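Drimero Ribbon Loom - Setting Up Your First Weave

Welcome! Once your Drimero is warped you'll want to weave all evening - we certainly do.

1. Clamp the loom to a firm table and loosen both tension knobs.

2. Tie the warp to the back beam and wind on slowly, with a sheet of paper between the layers.
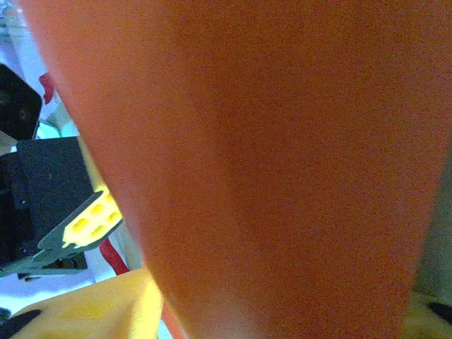
Fig. 1. Close view, orange.

3. Thread all 78 slots from left to right. Take your time, it's lovely once you get going!
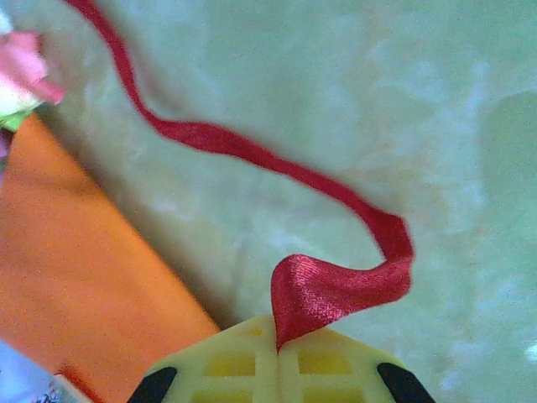
Weft ribbon should be cut in lengths of 35 inches. Longer pieces tangle in the shed. Lay each one out before loading the shuttle and look for twists: the red satin here is narrow and partly twisted along one stretch, then opens out flat and glossy. Flat and glossy is what you want on the shuttle.

CAUTION: Never iron satin on the loom. The heddles can warp.

4. Weave 2 rows of scrap yarn, then start your ribbon.

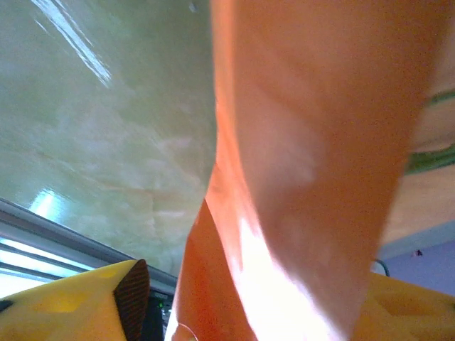 Fig. 2. Orange folds and creases, close up.

5. Beat gently - satin bruises easily - and advance the cloth often.

Note: If the edges pull in, leave a bigger arc in the weft. 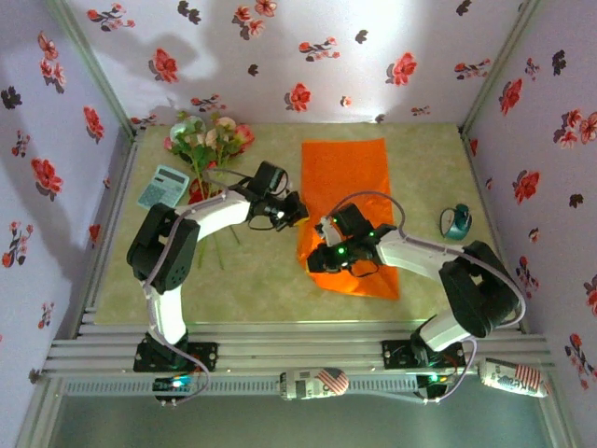
Taking the Cloth Off

6. Release the front knob first, then cut the warp and knot the ends in pairs.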